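Home | News | Roads | Reviews | Contact

Print this page | E-mail this to a friend

Clutance roadside warning beacon, reviewed by Taras Yatsenko

Clutance says its new beacon can be seen from 700 metres. I have heard that sort of claim before, usually from people who tested it on a disused airfield at midnight. I carried a pair in the boot through February and put them out on the verge at Barroso, where the lorries don't slow down for anyone.
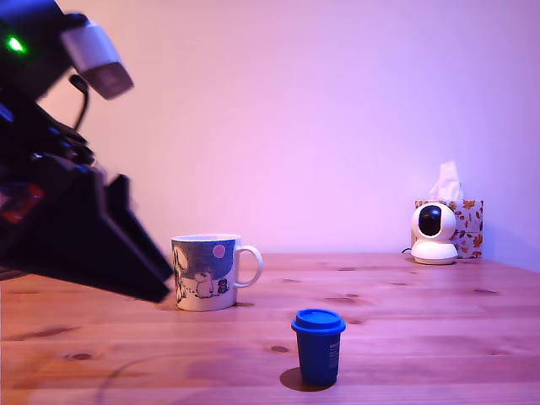 Does it replace a warning triangle?
I'd carry both, and I wouldn't put either out on a motorway, where you should be behind the barrier and on the phone.

The box promises 8 flash patterns. Two are useful. The rest would suit a school disco, and you have to click through every one of them to switch the thing off. With cold hands and traffic going past, that is a nuisance.

Charito Lumanlan, who drives a recovery truck, walked back up the road for me in drizzle. She could pick out the flash from the bend but couldn't tell which side of the road it was on until she was much closer. The older Rultetti lamp did better there, being taller.
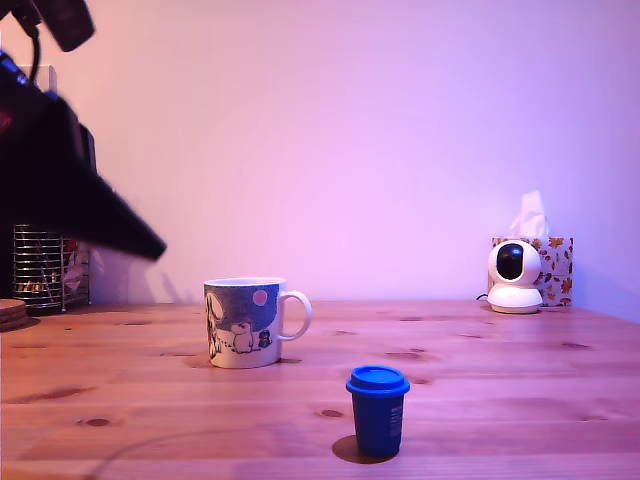

Battery and build

The maker gives 90 minutes on the brightest setting. Mine had dimmed badly well before that. The magnet held on a van door but slid down the bonnet of my own car, and the rubber feet collect grit.
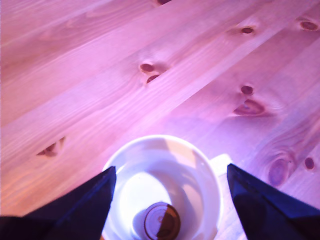
I also dropped one on tarmac from waist height. It carried on flashing, although the battery cover now needs a thumb to keep it shut. Clutance offered me a new cover and took 2 weeks to post it.

The Gustetti flare is dearer and has a proper off switch.

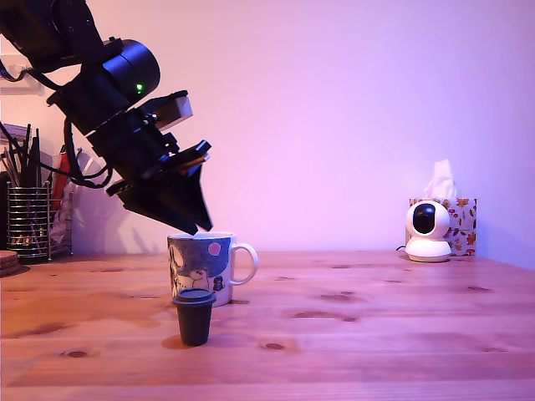 If Clutance fixes the button I would look again. For now I'd buy the Gustetti, or keep the old Rultetti if you have one in the garage.

We use cookies to improve this site. Accept | Settings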